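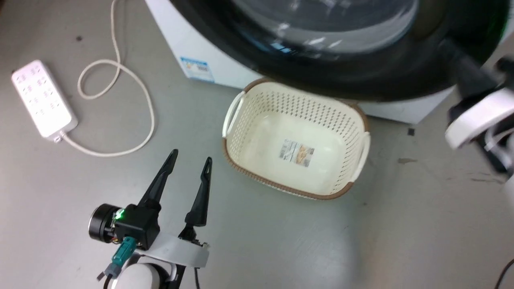

Figure 2. Front-loading washer, door closed, with a perforated basket on the floor below.

3/22/25
By Yanling Cui and Sólveig Ladefoged

Search this journal Go Advanced

3.2 Residue on the door side of the seal

Fiber loss was measured on cotton swatches washed in four machines at the Wuvari site. Each swatch was cut to 200 mm on a side, and the wash water was passed through a 55 µm mesh. The dried mesh was weighed before and after each run.

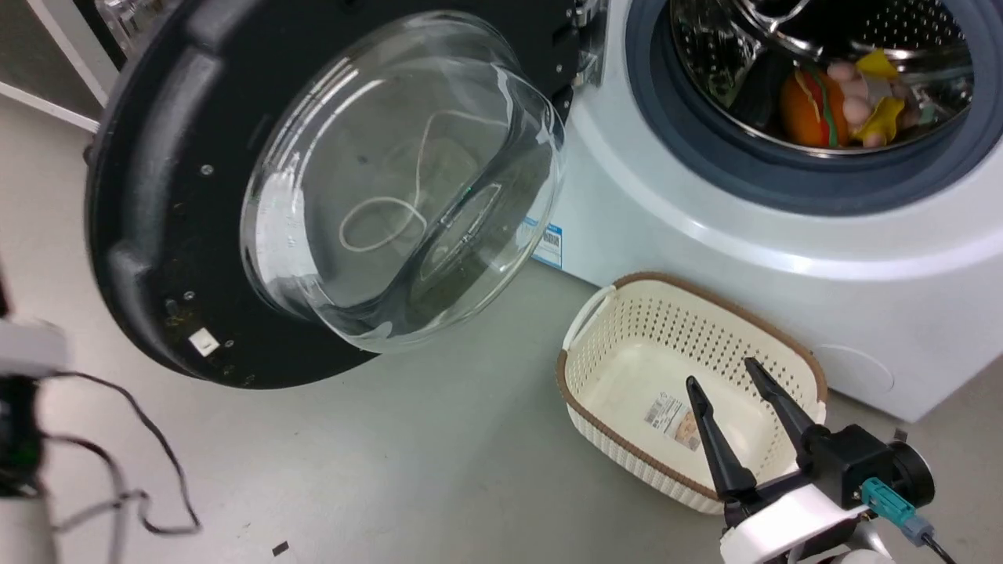
Mass balance was poor in the early runs, with less fiber on the mesh than the swatches had lost. Part of the gap may lie outside the drum. Deposits can form on surfaces that the drain does not clear, such as the brownish patch along the lower left of the black door frame in the machine shown. Residue of this kind was wiped off and weighed separately in all later runs. The correction was small for the Fallitz detergent and larger for Jornow, which leaves more undissolved powder at low temperature.

Wiping was done with the door fully open and the power off. Wipes were dried for 4 h

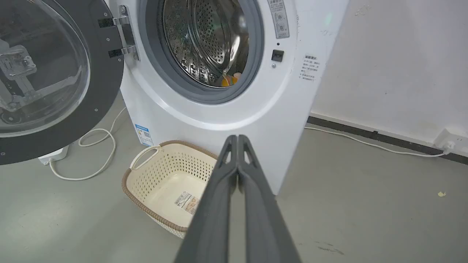

and then weighed on the same balance as the mesh. A total of 380 wipes were processed. The Buthelezi correction for humidity was applied to both sets of weights. Runs from July were left out of Table 3 due to a balance fault.

Contact the authors | © 2025 | Back to top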